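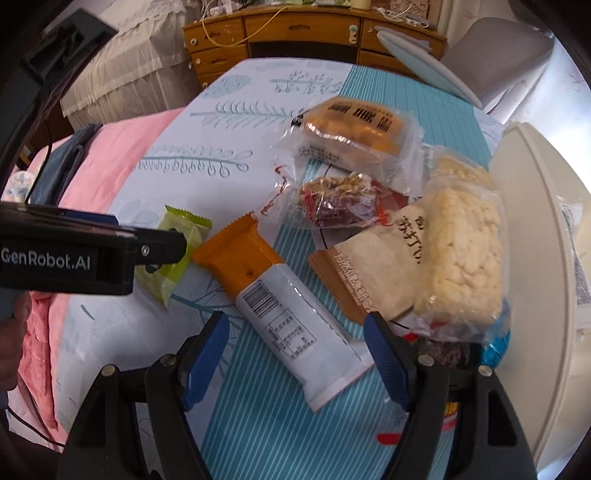 Snack sorting, first table: bread, soda crackers, dates and nuts, and a bar with its barcode side up.

Welcome back, everyone. This handout goes with the unit on keeping a shared snack table, and I have kept it short so you can read it over your coffee. A packaged snack tells you a great deal if you turn it over - the bar has its printed table right next to the barcode, and that is the side I would like you to get used to reading first. Clear bags such as the dates and nuts let you look at the food itself, so we treat them as their own group.

Please read pages 4 to 11 of the Plendgate booklet before you start your own table at home. 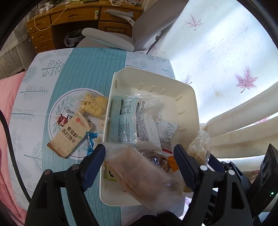 Grundarel, 11/12/19

By this stage we are working with the cream bin, and I do love a bin with rounded corners (so much easier to wipe out!). Several wrapped snacks lie flat in it, a bright orange packet among them, and there is still space on the floor of it toward the upper right. The puffed snack is over by the plate, and a bag of something crumbly is outside the bin wall. Povilas Raudsepp likes to put the big bags in first and tuck the sachets around them, and I have come around to his way, mostly.

For next time: sort 20 packets at home, write down your groups, and bring the list to Tsung-han Fang.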